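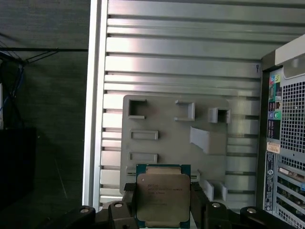

Intel Xeon server processor, heat spreader side.

About Catorside

Catorside buys, tests and resells used server components. The company takes in equipment from data centres, universities and hosting firms that are replacing their hardware, and supplies tested parts to customers who maintain older systems. Processors and memory modules make up most of the stock; drives, power supplies and network cards account for the remainder.

Intake and testing

Every consignment is logged on arrival against the seller's asset list. Differences are reported before any work begins. Processors are checked for damage to the contact pads, cleaned of old thermal paste and run under full load on a matching board for 20 hours. Memory is tested in the same way with error correction switched on. Parts that fail are not repaired — they go to a licensed recycler for metal recovery.

Drives are held in a locked cage until they have been wiped. A drive that cannot be wiped is shredded on site, and the seller receives a certificate listing each serial number.

Premises and systems

The workshop and stores occupy a single-storey building of 910 square metres at Ornosov. Stock is kept in antistatic trays, with a label on each tray showing the part number, stepping and test date. Records are held in Mornateck, the stock system written by our own staff, and customers with an account can view the test report for any part before ordering.

Supply

We hold 2,000 processors in normal stock. There is no minimum order for account customers; trade lots start at 100 pieces of one part number. Orders placed before noon leave the same day. Deliveries to northern Europe are handled through our partner Vestergaard, which also accepts returns.

All tested parts carry a twelve-month warranty. Parts sold as untested are marked as such on the invoice and cannot be returned.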